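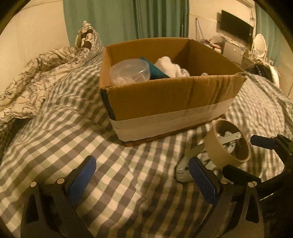 An open box on a checkered sheet, with a multi-tool beside it.

Move-In Kits, April report to the Badawi Fund

What a month! We handed out 148 kits to families moving into the Nalon Street apartments, which brings us to 1003 since the program began. The new kitchen bundle is a big hit, and we're already low on can openers.

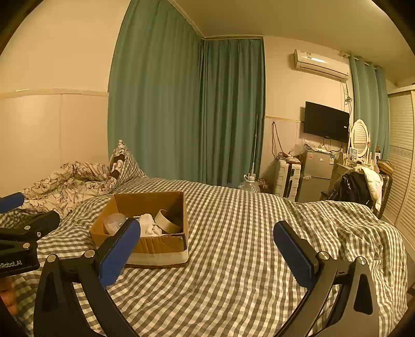
Box with a white cloth and a roll of tape inside.

Storum gave us a second storage bay, so sorting now takes one Sunday afternoon a month (it used to eat the whole weekend!). We also signed up 16 new drivers. Two of them have vans, so we can finally say yes to the outer neighborhoods.

Spending is on track. Bedding cost more than planned, and we covered the gap from the fuel line. Receipts are in the shared folder.

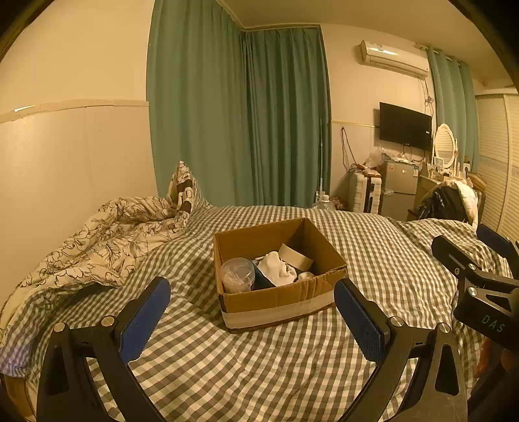 Cardboard box without flaps.

Next up is Zellow Court, where 25 households get their keys in the same week. Towels and lamps are set, but we still need a price on twin mattresses and will send it as soon as we have it.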